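Print this entry | E-mail this entry

Search notebook: enter keyword Go

November 30, 2024
Open day, bin picking cell

Doors opened at nine, first group in at a quarter past. Writing this up the same evening so I don't lose the details. Yuto Kubo took the groups on the arm side and I stayed at the laptop. Gridlow sent people this time, and so did Skuvolico, who had asked in September whether they could see the cell with their own kind of clutter in it.

Setup before doors. Arm homed, no faults. Checked the hoses at the wrist for rubbing and re-seated one connector. Re-clamped both corners where the bins meet. The left clamp had loosened since the last long run and the front bin could be rocked by hand. It needs to go on the morning checklist, between "pendant" and "air."

Loaded the grasp model from the September run. The counter in the log stood at 3,598 attempts when I started the session, so anything after that number belongs to the open day. Please don't mix those into the training split until I've gone through them. Visitors were allowed to drop things in the bin and some of the drops were not what we would do ourselves.

Plan was a block of 50 picks for each group, front bin to rear bin, then swap back. We only held to that for the first group. The second wanted to talk about calibration and we stopped partway. Fine by me.

Questions that came up more than once:

How does it know what the thing is? It doesn't need to, for this task. It picks a grasp point and tries. Yuto explained this well by turning off the label overlay on the screen and letting it keep going.

What about soft fruit? We said grip force is capped and the cap is set by hand. A woman from Gridlow asked for the number and I didn't have it on me. Sent it to her at lunch.

Why metal bins? Cheap, and we already had them. Someone pointed out that the glare must bother the depth camera. Yes, it does. The scuffed parts of the wall read better than the clean parts, and I would like to try a matte coat on one bin and leave the other as it is.

How long between failures? Gave the honest answer that it depends on who fills the bin.

The Skuvolico pair were more interested in the changeover time than in the picking. They run short batches and wanted to know what happens when the contents change completely between one bin and the next. I said nothing gets retrained, and showed them the config file. They took a copy of the cell layout. Still owe them the bolt pattern for the base.

Two stops during the day. The first was a protective stop when the wrist came down too close to the side wall. Yuto cleared it from the pendant and we carried on. The second was mine, I had left the speed override at 98 after the dry run and didn't like how it looked with people standing at the table. Brought it down and left it there until closing.

Mixed bin for the afternoon: sweet potato, grapes, the toy figure, metal bowl, the teal tape dispenser, dark glasses, the yellow and black tool, and a few others from the shelf.

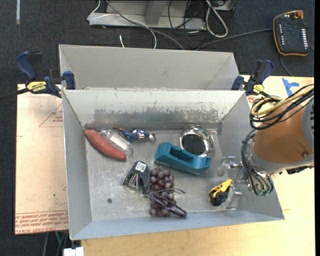

I'd expected the bowl to give us the most trouble and in the end it was the glasses. Thin arms, dark color, and the depth image drops out along most of the frame. The planner kept proposing grasps on whatever was underneath. Yuto thinks a lower camera angle would fix it. I think we need more examples with thin parts lying on top of other objects, and we agreed to try his idea first because it takes an hour.

Grapes: better than in September. Still too much hesitation on approach, and the visitors noticed it. One man asked if the arm was thinking. I have the timing log saved under Gokulance/openday if anyone wants to look at the pauses.

The small Ki script for resetting the scene worked all day except once, after the network dropped. It needs a retry — I'll add it this week.

To do:
- bolt pattern to Skuvolico
- retry in the reset script
- new pad for the left clamp
- lower camera mount, Yuto
- sort the open day attempts, mark visitor drops
- more chairs next time, and put the sign-in sheet by the door, not on the bench

Powered down at ten past five. Pendant key is back in the drawer.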